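HDEV 109: Play Environments
Session 3 handout, Hanyu Yuan
Reading for today: Dunstan packet, section 2

## The pretend kitchen as a learning area

Most early childhood rooms have a play kitchen. Students often treat it as one toy. For planning purposes, treat it as a set of zones, each with its own kind of play.

- **Cooking zone.** Burners, pots, lids. Look for matching (lid to pot), stirring, serving, and talk about "hot" and "ready."
- **Washing zone.** Sink and faucet. Look for sequences: carry, wash, put back.
- **Food and dishes.** Small pieces that travel between the zones. Sorting by color or type tends to start with these.

Terms to know: *prop*, *script*, *object substitution*. Definitions are in the Rimley glossary.

### Setting out props

Start with a few pieces and leave open counter space. Put some items where they would be used and others slightly out of place, so there is a job to do. Add new pieces in December, after the first observations are in. 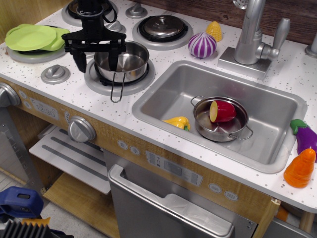 *Fig. 2. Play kitchen counter with pots, green plates, toy onion and corn, and a second small pot in the sink.*

### For next time

Write a 300-word plan for one zone. Name the props and one script you expect to see.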